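Week 6: What a Robot Cell Costs After You've Bought the Robot
Notes for the equipment planning unit, Felicidad Mangubat
Nov 15, 2022

Good to see so many of you stay after last week's session with your quotes in hand! A few of you had the Draven quote and the Votari quote side by side and were ready to pick the lower number, and I want to slow you down a little, because the arm price is the line people argue over the most and it is often the line that matters least by the end of the year.

Start with what the arm has to stand on and hold. You need a table with a solid frame, rail and brackets, clamps, gripper fingers, and more cable than you think (I always add a second set of everything with a connector on it). Then there are the things the robot will handle, your bins and baskets and bottles, and these wear out or wander off, so please give them a line of their own.

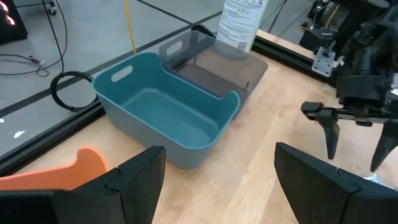

If your plan calls for two arms sharing a table, don't simply double the quote. Some costs double, such as fingers and wrist cameras. Others you pay for once, like the table and the floor tape. And setup time goes up by more than double, as Marcus Ambrose found in April when he planned four days for the Hullum cell and used 12. He was very gracious about letting me share that with you.

For your draft budget, please set aside 10 percent for spares and write down who approves spending it. Ask each vendor about lead times in writing, and ask what happens to the price if you order the second arm later. We'll go over drafts together next time, so bring them even if they're messy!

Related items
Week 5: Reading a vendor quote
Week 7: Lease or buy? The Ó Súilleabháin case
Blank budget worksheet
Spare parts checklist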